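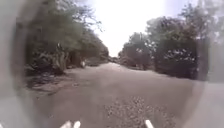

Search this site Search

Utura opens road library for learning robots

VORNDALE, 2019-07-15 — Utura has started gathering driving examples for Workneh, its learning system for small outdoor robots, and the first 134 runs are in!
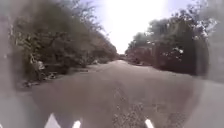

Workneh learns to steer by studying roads that people have already driven. Plain ones matter a lot — a road with no painted lines and a patch of gravel near the middle is just what project lead Tiziana Serra wants more of.

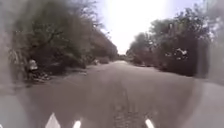

Who drives the robot during a run? A trained operator steers by remote control.

Each run lasts some 20 minutes and is checked by hand. 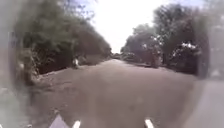

Runs that pass the check go into the library, which opens to schools in November. "We can't wait to share it," said Rosalba Guerra of Utura.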